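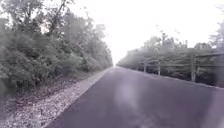
**Tasdale Path Group, minutes of the Monday night meeting, back room of the library, 7:30**

Minutes by me (Edem Eshun) because Esi had the pen last time and says her hand still hasn't forgiven us. I've typed these up from my scribbles, so if I've put words in your mouth, yell out before the next one and I'll fix them.

**Who came**

Nine of us, which is our best turnout since the night there was a rumour about free sausages. Esi Amegashie in the chair. Apologies from the two Plarkberg Road households, who were both at the school concert.

**Last minutes**

Read and accepted, with one correction. I'd written that the bench would be "donated" by Nutsugah Hardware. They're giving us a discount on the bench. Sorry, Nutsugah!

**1. The new asphalt**

We spent far too long on this but I think we'd all earned it. Most of us had walked or ridden the new stretch over the weekend and everyone's very pleased. It's lovely and smooth, and such a nice dark grey against the pale gravel. Esi took her dad along in his wheelchair and said it was the first time in years she hadn't had to turn him around and drag him backwards over the tree roots.

Clostero (the paving contractor) have told us the tree-side stretch is 845 metres. I'd been telling everyone it was a kilometre, so please stop quoting me.

There was a question about whether the surface gets slippery with leaves on it. Clostero's foreman told Esi on the phone that it should be fine so long as they don't sit there in a thick wet mat, so we're back to sweeping. See item 3.

**2. A centre line, or no centre line**

There's no paint on the path at present and we had a proper argument about whether there should be. The cyclists at the table (three of them, sitting together, which I thought was tactical) want a dashed white line with a keep-left arrow at each end. The walkers mostly like it plain. I'm a walker and I'll own up to saying it would look like a little highway. Esi pointed out that people ignored the line on the old river path anyway, and that dogs can't read arrows.

We put it to a vote and it came out five to four for leaving the asphalt bare over summer and looking at it again afterwards. The cyclists asked that I record they were good sports about it. They were, mostly.

We did all agree on a keep-left sign on a post at each end. Esi to ask council what size we're allowed.

**3. Gravel shoulder and leaves**

The gravel strip along the left as you head out from town has leaves and twigs scattered over it. I said I thought it looked nice and bushy and was told that I wouldn't be the one weeding it in spring. Fair enough.

The worry is that the stuff breaks down in between the stones and then you've got soil, and then you've got grass, and then the edge of the asphalt starts to go. It's such a good straight edge at the moment and it'd be a shame to lose it. So we'll do a light rake once a month. Please use a plastic leaf rake and go gently, as a steel one will just fling the little stones onto the path, and then someone comes off their bike.

First rake is in November, starting at the town end at 8 am. Bring gloves and a tarp if you've got one. I'll bring the big thermos and whatever biscuits are left in the cupboard.

**4. Shrubs on the left**

Talked about whether to cut back the low scrub between the gravel and the trees. Some of us would like a bit more space there for people to step off when a pram and a bike meet. On the other hand it's thick down low and the little birds are in and out of it all day (I've seen wrens, and Esi swears she's seen a bandicoot, though it was dusk and she didn't have her glasses on).

Decided to leave it alone for now and only snip anything that leans right out over the gravel. The trees themselves belong to council and we're not to touch them, however tempting. If you see a branch that looks dodgy, ring it through to the council works line and let me know as well so I can nag.

**5. Money**

We've got $2,794 in the account. The discounted bench will take up to a third of that once it's been bolted down, depending on whether we want the one with the armrests. Everybody wanted the one with the armrests. Esi to order it this week.

We couldn't settle where it should go. Somebody suggested the halfway point, somebody else said the halfway point is exactly where you don't need a sit-down because you may as well keep going. Have a wander before the next meeting and come with a spot in mind.

**6. Other bits**

- The path still doesn't have a name. "The Tasdale Straight" got a laugh and then a few people started nodding.
- Key to the tool shed is at my place. Knock loudly, the bell's broken.
- Whoever left a blue casserole dish after the last working bee, it's clean and it's on my fridge.

Finished at 9, then talked in the car park for ages. Next meeting same room, same time, and Esi's back on the pen.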